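# Brotix よくある質問(ソフト編)

手首カメラつきグリッパーでPCの分解・組み立て作業をやらせるための制御スタック「Brotix」について、よくもらう質問をまとめておきます。書いているのは私ひとりなので、口調がゆるいのは許してください。公式ドキュメントはリポジトリの `docs/` にちゃんとあります(そっちは真面目です!)。

## 全般

### Brotixって結局なにをするソフトなんですか?

手首カメラの画像を受け取って、つかむ場所の候補を出して、そこまでの軌道を作って、アームに流す。ざっくり言うとそれだけです。認識・計画・制御がそれぞれ別プロセスで動いていて、間をメッセージバスの Flamitz がつないでいます。

別プロセスにしたのは、認識側がよく落ちるからです……。昔は全部ひとつのプロセスに詰め込んでいて、GPUのメモリが足りなくなるたびにアームごと止まっていました。今は認識が落ちても制御ループは生きていて、その場で姿勢を保持してくれます。

### ROSは必要ですか?

なくても動きます。ブリッジは用意してあるので、すでにROS 2の環境がある人は `--bridge ros2` をつけて起動してください。ただ、ブリッジ経由だと遅延が増えるので、力制御まわりを触るなら Flamitz に直接つなぐほうがおすすめです。

### 制御周期はどれくらい?

アームの関節制御が 1,000 Hz、グリッパーの指が 200 Hz です。指のほうも上げてほしいという要望はときどきもらうんですが、ドライバ側の通信がそこで頭打ちなので、今のところ予定はありません。

## 認識まわり

### 手首カメラだけで足りますか?固定カメラも要る?

これ、いちばん多い質問かもしれません。

私の答えは「近づいてからの作業だけなら手首カメラで足りる。作業台全体から部品を探すなら固定カメラもあったほうが楽」です。手首カメラは対象に寄るほど細かいところが見えるので、最後の位置合わせは固定カメラより断然やりやすいです。逆に、寄れば寄るほど周りが見えなくなるし、自分の指が画面の大部分を占めてきます。

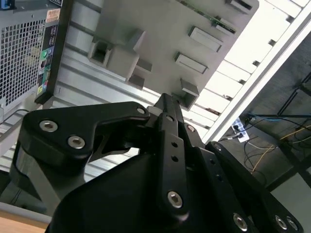
なので Brotix では、自分の指やリンクが写る領域を毎フレーム、マスクで抜いています。マスクはCADモデルと関節角から描画しているだけで、学習は使っていません。地味ですが、これを入れる前は候補点がしょっちゅう指のネジの上に出ていて、「自分をつかみに行くロボット」ができあがっていました(あのログ、まだ消せずに取ってあります)。

### マスクがずれます。どうしたらいいですか?

まず手先とカメラのキャリブレーションをやり直してみてください。コマンドはこれです。

```
brotix calib handeye --poses 65
```

ポーズ数は 65 を標準にしています。減らしても動くんですけど、回転の推定が甘くなって、指先のあたりでマスクがはみ出しやすくなります。急いでいてもここはケチらないほうがいいです。

それでもずれるときは、画像と関節角のタイムスタンプを疑ってください。アームを止めるとぴったり合って、動かすと遅れてついてくるなら、ほぼこれです。`sync.camera_offset_ms` で調整できます。私も最初の月はキャリブレーションばかり疑っていて、丸々一週間つぶしました。

### グレーや黒の部品ばかりで、境目がうまく取れません

わかります。PCまわりの部品って色が似すぎなんですよね。成形パネルの凸部なんかは、面と同じ色で段差だけがある、という認識にいちばん優しくない形をしています。

うちでは次の設定で落ち着きました。

- `edge_mode` を `depth_first` にする(色より奥行きの段差を優先)
- 自動露出を切って固定にする
- 接近中に視点を少し横へ振る `sidestep` を有効にする

特に `sidestep` は効きます。真正面からだと見えない段差も、少し斜めから見ると奥行きがはっきり出ることが多いので。代わりに接近の時間は伸びます。

### 背景に明るいものがあると候補が飛びます

画面の端に強い光が入ると、自動露出がそっちに引っ張られて手前が暗くつぶれます。上に書いた露出固定がまず第一。それでもだめなら、`roi.follow_fingertip` をオンにしてください。指先の周囲だけを評価対象にするので、背景で何が光っていても候補には影響しにくくなります。

ケーブルや電源タップを部品だと思い込む問題も、だいたいこれで減ります。黒い細い線を拾うのは本当にしつこくて、まだ完全には直せていません。

## 計画・制御

### 狭いところに指を入れるとき、軌道が見つかりません

プランナーの Tshabalala は、初期設定だと安全マージンをかなり広めに取ります。筐体の中みたいな場所だと、マージン同士がぶつかって「通れる道なし」と言われがちです。

`margin.approach` と `margin.contact` が別パラメータになっているので、後者だけ小さくしてみてください。接近中は広く、触る直前だけ狭く、という使い分けです。両方いっぺんに下げるのはやめてくださいね。私はそれでカメラのケーブルを引っかけました。

### リンクの衝突判定が厳しすぎませんか?

厳しいです(笑)。指のリンクを凸包で近似しているせいで、腕みたいに曲がった形のリンクは、へこんでいる部分まで「中身が詰まっている」扱いになります。`collision.decompose: true` にすると複数の凸形状に分割してくれて、だいぶ現実的になります。計算は重くなるので、計画に時間をかけられる人向けです。

### 接触したかどうかはどうやって判断していますか?

指のモーター電流と、手首の力覚センサーの両方を見ています。どちらか一方でもしきい値を超えたら減速、両方超えたら停止。樹脂パネルはたわむので、金属相手のしきい値のままだと気づくのが遅れます。材質ごとのプリセットが `presets/contact/` に入っているので、近いものをコピーして使ってください。

カメラ画像は接触判定には使っていません。触る瞬間は指でちょうど接触点が隠れることが多くて、試したけどあきらめました。

## ログとツール

### ログの再生ってできますか?

できます!Zumbridge というビューアを同梱していて、画像・マスク・候補点・関節角を同じ時間軸で並べて見られます。私が一日でいちばん長く開いている画面です。

```
zumbridge open ./logs/latest --overlay mask,grasp
```

候補点をクリックすると、そのときのスコアの内訳も出ます。「なんでそこ選んだの?」という場面ではまずここを見てください。

### ログが大きすぎてディスクがいっぱいになります

手首カメラの生画像が原因です。`log.image: on_event` にすると、接触・停止・再計画の前後だけ画像を残すようになります。うちの環境ではこれで容量が 84 % 減りました。普段はこれで十分で、マスクのずれを調べるときだけ全フレーム記録に戻しています。

### 実機なしで試せますか?

ログ再生モードなら、認識と計画までは実機なしで動きます。サンプルログはリポジトリに入っているので、まずそれを流してみるのが早いです。制御側のシミュレーターは作りかけで、指の摩擦がどうにも納得いかず、まだ公開していません。

### 不具合を見つけました。どこに報告すればいい?

Issueにお願いします。設定ファイルと、問題が起きた時刻の前後のログがついていると、とても助かります。「なんか変」だけのIssueも歓迎ですが、たぶん最初の返事は「ログください」になります。

次のリリースは3月の予定で、`sidestep` の方向を自動で選ぶ機能が入ります。今は手で `left` か `right` を書いてください。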